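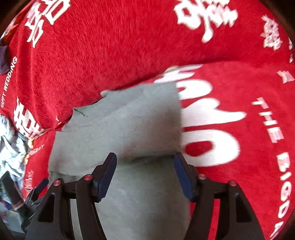 Red plush bedspread with white double-happiness characters and wedding motifs.

2018-08-11

Singer Miroslava Kravets and actor Bart Claeys were married in a private ceremony in Silthorpe, their representatives confirmed in a joint statement.

The couple exchanged vows before 307 guests at a country property outside the town. Both families attended, along with members of the cast of the television drama Drusodura, in which Mr. Claeys has played a lead role for two seasons.

Ms. Kravets wore a long-sleeved ivory gown with a high collar and a row of covered buttons down the back. For the evening reception she changed into a short silver dress and flat shoes. The groom wore a dark green suit by the designer Ihor Zakharchenko, who also dressed the ushers.

Music was provided by Kobzar, the folk ensemble with which Ms. Kravets began her career at the age of 20. The group performed two of her early songs, and its founder, Vsevolod Kuzmenko, gave the first toast of the evening.

Guests were asked to leave their phones at the entrance. According to the statement, no photographs of the ceremony will be sold, and a small number of portraits will be released by the couple at a later date.

"Miroslava and Bart are grateful for the kind messages they have received and ask that their privacy be respected in the coming weeks," said Maximiliano Collado, a spokesman for the couple.

Ms. Kravets will return to the stage in October, when she opens a concert tour at the Stirkik, a hall with around 1,000 seats. Mr. Claeys is due back on set the same month.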